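Gruredlow Community Kitchen
The autumn baking programme at Ekbridge opens in September. This thread sets out the arrangements for members and new applicants.

Gruredlow Community Kitchen
The first session is devoted to plum and oat slices. Members will learn to rub butter into flour by hand, to stone and quarter the fruit, and to judge when a base is ready to leave the oven.

Gruredlow Community Kitchen
The session will be led by Nele Prins, whose recipe appeared in our spring booklet. A total of 3,776 copies of that booklet were given out through schools and libraries.

Gruredlow Community Kitchen
Quantities for one tray: 300 g plain flour, 200 g oats, 200 g cold butter, 150 g soft brown sugar and 50 g chopped hazelnuts. The hazelnuts may be left out — please tell us of any allergy when you book.
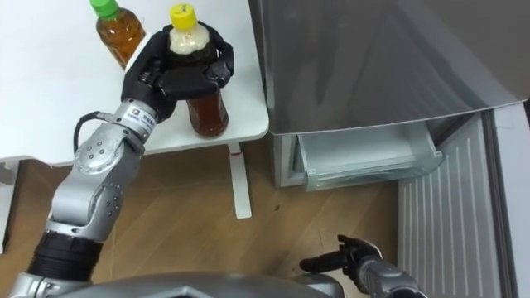
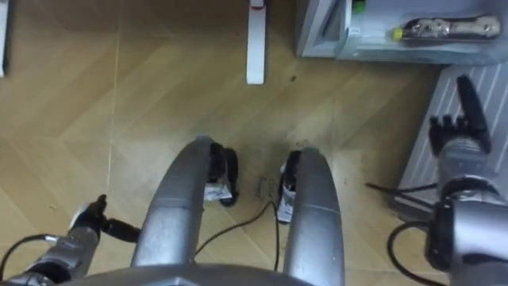

Bottles on the table; the herringbone floor.

Gruredlow Community Kitchen
Each tray is baked until the top is golden and the juice has begun to bubble at the sides. The slices must cool fully in the tin before they are cut. They keep for 3 days in a covered box.

Gruredlow Community Kitchen
Flynn Pomare will take the second session, on custard tarts. Pastry for this session is made the evening before, and members who wish to help with it should write to the kitchen office.

Gruredlow Community Kitchen
Flour and oats are supplied by Hendriks. Members are asked to bring an apron, a clean tea towel and a container with a lid. Cutska baking tins are available to borrow and should be returned washed.

Gruredlow Community Kitchen
Sessions are held on Saturday and begin at 10 a.m. Doors open fifteen minutes earlier. Children over eight are welcome with an adult, and 4 places at each session are kept for families.

Gruredlow Community Kitchen
Booking is open now at the Ekbridge desk or by reply to this thread. Members who can no longer attend are asked to let us know by the Thursday before, so that the place may be offered to the next person on the list.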